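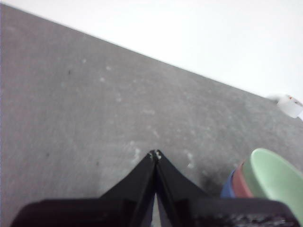 Trundico bench cell: setup and upkeep

This README covers the tabletop arm, its wrist camera and the work surface. Recording format is in a separate file. Last revised 12/30/25 by Pramila Vashisht.

Before a session

Home the arm and close the gripper fully. In the wrist view the two black fingers should meet in the lower half, with a narrow seam between the tips. If one tip sits ahead of the other, rerun the finger calibration. Do not bend the fingers by hand.

Start bowl tasks with the blue, red and green bowls nested and set to the right of the gripper. Leave the middle of the gray surface clear.

Surface

The gray covering picks up pale flecks and smudges. Brush it once per session and vacuum it when the arm is parked. Marks that stay after brushing can be left alone. Replace the covering when it ripples or lifts at an edge, then redo the table height. The z offset is stored in millimeters in cell.yaml; the last value was 109.

Camera

Focus is set by hand and drifts. The picture is a little soft at present. Wiremu Hapeta has the lens tool. Exposure is locked, and the background past the table edge will come out nearly white.

Maintenance

Check the finger screws every 40 sessions. Grease the gripper slide at 2000 cycles, then reset the counter. The wrist cable was last changed in February. Spares are in the Pruston drawer, part 386.

Known issues

The gripper sometimes reports "open" after a power cut. Home it again.
The camera mount can loosen after a hard stop.

Contact: Somkiat Wongsuwan for the arm, Sunee Kongkaew for the software.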